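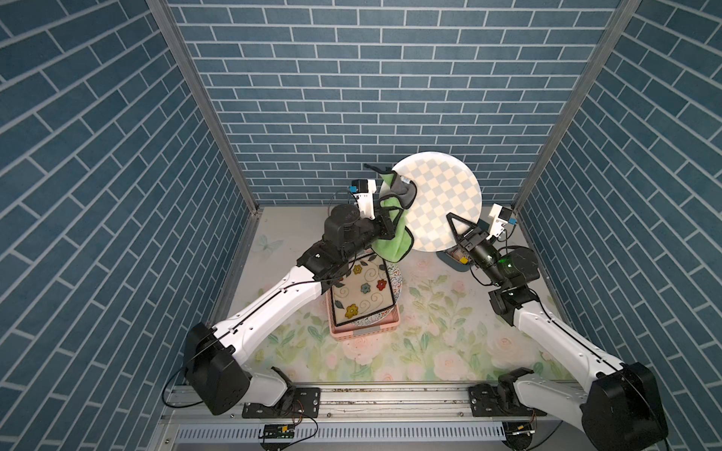
Frequently Asked Questions: Music Submissions

Weddale Records reviews unsolicited recordings from unsigned artists throughout the year. Please read the answers on this page before sending material. Submissions that do not follow the guidelines may be returned without review.

Who may submit music?

Any solo artist, duo or group that is not under an exclusive recording contract may submit. Artists who have released music on their own, or through a distribution service that does not claim ownership of the recordings, are eligible. Applicants under 18 must include the written consent of a parent or legal guardian.

Which styles does Weddale consider?

The main label releases folk, indie rock and singer-songwriter material. Hip-hop, soul and electronic recordings are reviewed by our sister imprint, Biltent, through the same form. Select the imprint that best fits your work. If your selection does not match the music, staff will move the submission to the correct queue, and you do not need to submit again.

Classical recordings and spoken word are not accepted at this time.

How many songs should I send?

Send at least two songs and no more than four. Each song must be a finished recording, though it does not need to be professionally mastered. Live recordings are accepted if the vocals can be heard clearly.

What file formats are accepted?

WAV and FLAC files are preferred. MP3 files are accepted at 320 kbps. Links to streaming pages may be included in the comments field but do not replace the audio files. Please name each file with the artist name followed by the song title.

Is there a fee?

No. Weddale and Biltent do not charge for review, and no outside party is authorized to collect a fee on our behalf. If you are asked to pay for a submission, please report it through the contact form.

How long does a review take?

Most artists receive a reply within 9 weeks. The submission form closes for the month of December, and material received shortly before the closing may take longer. Last year the review staff received 775 eligible submissions, of which 297 were passed to a second listening round.

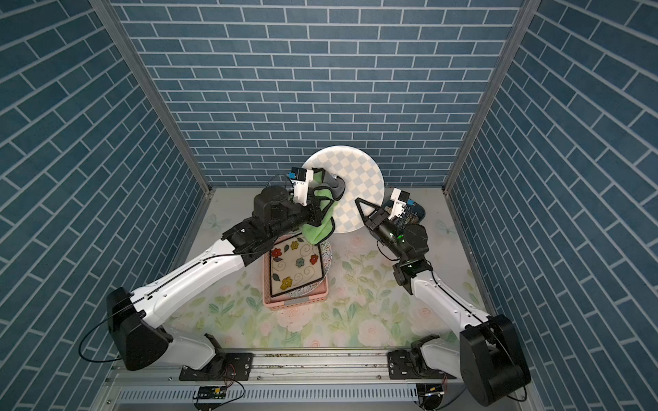 A submission in the second round is heard again by staff from both imprints. Artists who reach this stage are notified by email and may be asked for additional songs, lyrics or a list of upcoming performances. An invitation to the second round is not an offer of a contract.

Can I receive feedback on my songs?

Written comments are provided only to artists in the second round. Staff are not able to discuss individual decisions by telephone.

May I submit again after a decline?

Yes. Please wait six months and send different songs. A new mix of a song that has already been reviewed is considered the same song.

Does submitting give Weddale any rights to my music?

No. You keep all rights in your recordings and compositions. By submitting, you allow our staff to store and listen to the files for the purpose of review. Files from declined submissions are deleted at the end of the calendar year in which the decision was made.

My songs contain samples. Are they eligible?

Yes, but every sample must be listed on the form, including the title and artist of the original recording. Clearance is not required for review. It is required before any release agreement can be signed.

What is the Honis Sessions series?

Honis Sessions is a series of live recordings by unsigned artists, made at our studio and published on our website. Performers are chosen from the second listening round. There is no separate application. Artists who take part keep ownership of their songs, and the terms covering the session recording are provided in writing before the date is confirmed.

Who handles publishing?

Publishing inquiries are handled by Prins Music Publishing, a separate company with its own submission process. Weddale does not forward recordings to Prins unless the artist has checked the permission box on the form.

How do I change or withdraw a submission?

Use the link in your confirmation email. Files may be replaced until the review begins, and a submission may be withdrawn at any stage. If you did not receive a confirmation email, check your spam folder before contacting us, and include the email address used on the form in your message.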